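Tidy-up task, part 3: placing the head camera and recording a pick

Robotics club worksheets, simulation strand. Last revised 2024-06-03.

You should have finished parts 1 and 2 before starting. Part 1 covers installing the Brosent simulator on the club machines, and part 2 covers loading the two-armed robot and driving each arm from the keyboard. If the robot falls through the floor when you press Run, go back to part 2 and check that the base is set to Fixed.

What you need

A login on one of the club machines
Your team folder, with the room file from part 2 inside it
The object pack (Jelach set, on the shared drive)
A game controller, or a keyboard if all the controllers are in use

Step 1. Load the room

Open the room file and choose Load with objects. The room has a counter, a shelving unit with an open cardboard box on it, and a set of small items. Do not move the furniture. The scoring script looks for the box by its stored position, and if you shift the shelf the script will report every drop as a miss.

Physics should be left at 500 steps per second. Lower settings run faster on the older machines, but the grippers begin to sink into soft objects and your recordings will be rejected at the checking stage.

Step 2. Attach the camera

In the parts tree, open Torso, then Head, then Mounts. Right-click on Mounts and add a camera. Name it head_cam in lower case. Set the field of view to 80 degrees and leave the near and far limits alone.

A new camera takes its orientation from the parent part, so the first view is often rolled to one side. You can record with a rolled view, and teams training for the November round are encouraged to keep a few such recordings, as the Warnon rules allow the organisers to change the camera pose between runs. For your first set, enter 0 in the roll field and work with a level view.

Step 3. Pick with the left arm

Select the left arm with the left bumper. Bring the gripper over the object with the fingers open, lower it, then close slowly by squeezing the trigger halfway. Wait for the contact light in the side panel to turn green before you lift. Closing at full speed tends to knock light objects off the counter.

The doll is the hardest item in the set. Its hair is a separate mesh with its own collision shape, and the fingers will often catch on it before they reach the body. Approach from the side if you can, and check the held object in the camera view before you start moving towards the box.
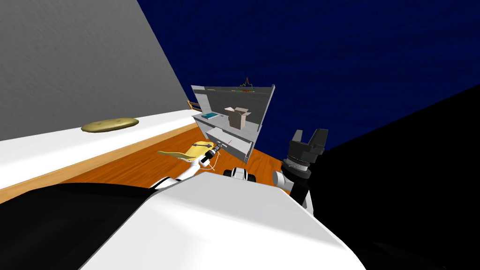
Rolled camera view: doll in the left gripper, right gripper open, box on the upper shelf.

Keep the idle arm out of the way. The easiest method is to park it with the gripper open and the fingers pointing up, then lock its joints with the L key. A locked arm still collides with things, so watch it when you turn the base.

Step 4. Place in the box

Turn the base towards the shelf first and extend the arm second. Doing both together uses up the reach of the shoulder and you may find that the wrist will not turn far enough. Bring the object over the opening, clear of the flaps, and lower it until it is below the rim. Open the gripper and hold still for one second. The script only records a placement if the object has come to rest.

If an object lands on a flap, do not push it in with the fingers. Stop the run, mark it as failed and start again. Failed runs are kept and are useful later on.

Step 5. Save and check

Press Stop, then Save run. Each run is written to your team folder with a number. Open the run in the viewer and step through it from the start. Look for dropped frames, a gripper passing through an object, or a pause longer than a few seconds.

Each team needs 9 accepted runs before moving on to part 4. Mixed objects are preferred.

Common faults

Camera view is black: the camera has been placed inside the head shell. Move it forward in small steps until the picture appears.

Error 605 on save: the team folder is open on another machine. Close it there and save again. You do not lose the run unless you quit the simulator.

Arm shakes when holding an object: the grip force is set too high. Lower it by one notch and try the pick again.

Object cannot be selected: it was loaded as scenery. Delete it and add it again from the object pack.

Part 4 uses these runs to train the Butt controller, and it will not accept files that have been renamed.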